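3.1 Collection site

We gathered the Cruzado set in a furnished living room in Firport. The wall behind the furniture is pale and lit from the ceiling, which gives bright spots in the wrist views.
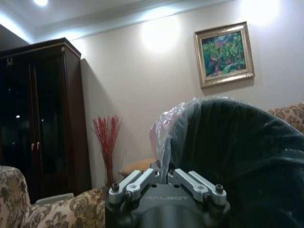
3.2 Recording

Each episode has a head view and 2 wrist views.
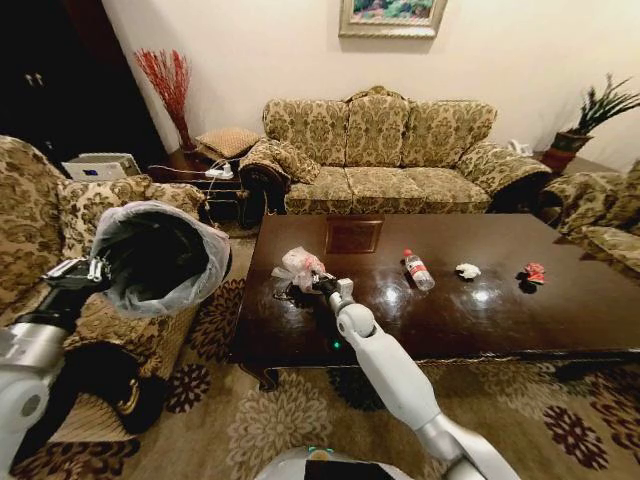 Figure 3. Head view, gripper closed on a plastic bag.

We kept 473 episodes.

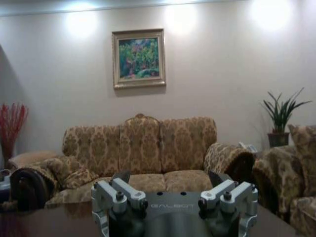

3.3 Labels

Labels were written from the wrist views. 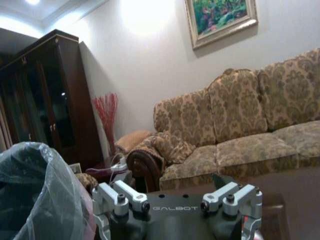 Labeling took 3 passes. Clear plastic, as at the left in this view, was marked as its own class.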